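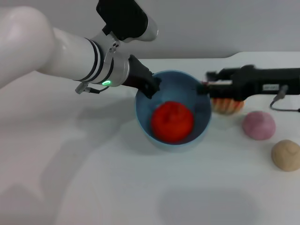 30 June 2024. Batch 26 of the salt dough, made up to Merja Laitinen's May recipe with the Kinnunen flour at 800 g. Color went in with the water this time. The red came out even: no streaks in the ball in the blue bowl, only shallow creases and a slightly flattened top. Batch 25 slumped against the wall of its bowl, so I cut the water by 10 g. Will keep that.

Rest time unchanged. Joni wants oil in the next one; I would change one thing at a time. Scale reads 2 g high, see Pentti's note inside the cupboard door. Lid the bowl overnight, label it with batch and initials.

To do: weigh again tomorrow, press test, order red.
W. Auer

Search notebook Go

Recent entries
Batch 25, slumping
Plistier tubs, lids that fit
Shelf 131 relabeled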